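Forty Years of Other People's Names

By Shirley Gauthier
13 Jan 2023

Noboru Maruyama has the coffee going before I've got my boots off. Two mugs, one chipped, he takes the chipped one. He has to be at a graveside at two and it's a drive, so we start right away.

He retired from the Oltness church in December. Technically. "I'm retired from the meetings," he says. "People still die. People still call."

He is a minister, a hospital chaplain, for a while a substitute teacher of chemistry, and for most of his working life the person in this end of the county who writes the obituaries. The funeral home sends families to him. So do the two other churches in town, and the paper, when there was a paper. By his own count, kept in a row of green ledgers on the shelf behind him, he has written 1,470 of them.

"That's the ones that ran. There's more that didn't. Families change their minds. One lady wrote hers ahead, with me, and then outlived the whole thing. Had to throw out every line. Her survived-by was all wrong."

He never trained for it. He grew up in Derkero, over the line, where his father fixed pumps and his mother kept the books for the feed store. Seminary at twenty-four, after two years of a chemistry degree and one year of not doing much. He doesn't like to talk about the one year. First posting was as an assistant in Turcotte, a church with 455 members on paper and maybe half that on a good Sunday.

"The pastor there had terrible handwriting and hated the phone. So a man died, a farmer, and I got told to go sit with the wife and write it down. I was twenty-eight. I had no idea. I asked her when he was born and when he was married and when he joined the church, and I wrote it all out and read it back to her and she said, well, that's a cow's paperwork."

He laughs at this, long enough that he has to put the mug down.

"So I said, tell me something else then. And she talked till dark."

What did she tell you?

"That he sang in the barn and not in church. That he'd gone to Udotora once, for a cousin's wedding, and talked about the soup there the rest of his life. I put in the soup. The pastor took it out. She called the paper herself and had it put back."

After that families asked for him. He moved to Oltness at thirty-four and it followed him.

The method, if it's a method. He goes to the house. Not the church office, never the funeral home if he can help it. Kitchen table. He brings a pad, no recorder. He asks for the full name first and has them spell it, even if he's known the family for thirty years. "I got a middle name wrong once. Allan with one L. His sister still mentions it." Then schools, then work, then the family, in whatever order they come. Then he closes the pad.

"You close the pad and they start talking. It's a cheap trick, I guess. I open it again in the car."

The old newspaper gave you 500 words free and charged by the line after. He thinks that was about right. He has seen them go longer now that they're online and there's no cost to it, and he doesn't mind, but he says the long ones run out of the person and turn into a list of jobs. His own rule is dates at the top, one true story in the middle, thank the nurses by name at the end.

By name?

"First and last. They never get thanked in print. My years at the hospital, eight of them, I saw one nurse keep a clipping in her locker with her name in it. Spelled wrong, too, and she kept it."

The hospital years were the hard ones. He did nights, three a week, on top of the church. His wife Ellen was teaching then and they passed each other in the driveway. He says he was not a good husband for a stretch of that and he'd rather I put it in than leave it out, so it's in. She died six years ago. He wrote hers.

I ask how that was.

"Slow. Took me four days. Usually it's an evening." He looks at the shelf. "I did the dates first. Then I went and sat at the kitchen table and I closed the pad, like I do. Felt pretty stupid. There wasn't anyone to talk."

We leave that a minute. Refill.
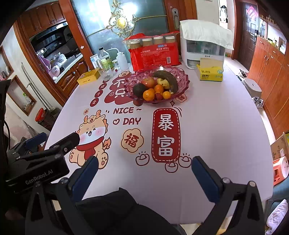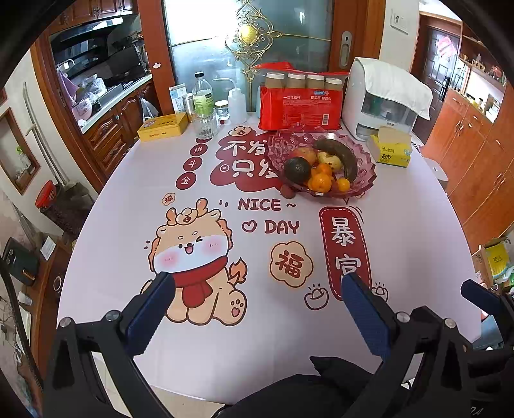
Dragon tablecloth, "NICE ~ DAY."

He's particular about words. He won't write "passed away peacefully" unless someone was in the room and says so. He won't write "battle" for an illness unless the person used it themselves. "Some did. One fellow wanted 'battle' in there twice. Fine. It's his." He writes "died." Families sometimes flinch at it and he lets them change it, and about half the time they change it back by morning.

And the survived-by line, which he calls the place where all the trouble is.

"Ex-wives. Stepkids. The son who doesn't speak to the other son. I've had two brothers in two different rooms of the same house and I'm walking back and forth with a sheet of paper. I've had a woman stand up at the back of a visitation and say, I'm not in it. And she wasn't. And she should of been."

What did you do?

"Ran a correction. Went to her house and apologised, brought a pie. She didn't want the pie." Pause. "She took it though."

Since then he asks one question right before he leaves, every time, standing up with his coat on. Who's going to be hurt if they're not in here? He says the coat matters. People answer differently when you're on your way out.

The ledgers. I wanted to see them and he was a little shy about it but he got one down. Each page is one person. Name, date, who he talked to, and then notes in pencil, small, hard to read. Things that didn't go in. He won't let me copy any. He let me read two. One was a man I knew, a bus driver, he drove me to school. I didn't know about the painting. I'm not going to say more than that — he asked me not to.

Where do they go after you?

"That's what everybody asks now I'm retired. The library would take them. The library would also put them on a computer, and half of this was told to me over a kitchen table by people who figured it stopped there. So I don't know. Maybe a box with a date on it. Open it when everyone's grandchildren are old."

He has been teaching a few people. Not a class exactly. A young deacon from Turcotte comes over, and a woman from the funeral home who he says is already better at it than him. He makes them write their own obituary first, by hand, one page, and read it out loud.

"They all do the same thing. They put in the degrees and the jobs. I say, okay, where's the soup."

He did his own years ago and updates it every new year, with a pencil. He did this year's a week ago last Sunday. I ask to see and he says no, I can read it when everyone else does. But he tells me a few things that are in it. The pumps. His mother's adding machine. Ellen, most of the middle. The choir in Oltness, which he was asked, kindly, to stop singing with.

Is the soup in it?

"I never had the soup," he says. "I never got to Udotora. I always meant to. I looked up the train once."

You could still go.

"I could. It's a long way for soup."

He checks the clock then. He's got the pages for the graveside in a folder and he's already in his good shoes, I notice, has been the whole time. A retired mail carrier, ninety-one. He wrote it on Tuesday night and the family only changed one thing, the dog's name. He'd had the dog before.

I ask quick, last thing, if there's any he wishes he could do over. He's got one arm in his coat.

"Sure. The early ones. I was showing off. You read them and you learn all about how I felt about it." He finds the other sleeve. "And there was a baby, in Turcotte, lived two days. I wrote three lines. I thought, what is there to say. I should've gone and sat with them. There was plenty to say, I just didn't go."

Did you ever talk to the parents?

"Twenty years later. The mother. I went and I asked her and I wrote it all down, a page and a half. It never ran anywhere. She's got it, and I've got it." He nods at the shelf, third ledger from the left.

He walks me out, tells me which hill has the ice on it. Then remembers something and comes back across the yard with no hat on.

"Who's going to be hurt," he says, "if they're not in here?"

So — his sister Michiko, in Derkero, who typed the early ones for him when he had no typewriter. The Oltness choir. The night desk at the hospital, all of them, he'll get me the names.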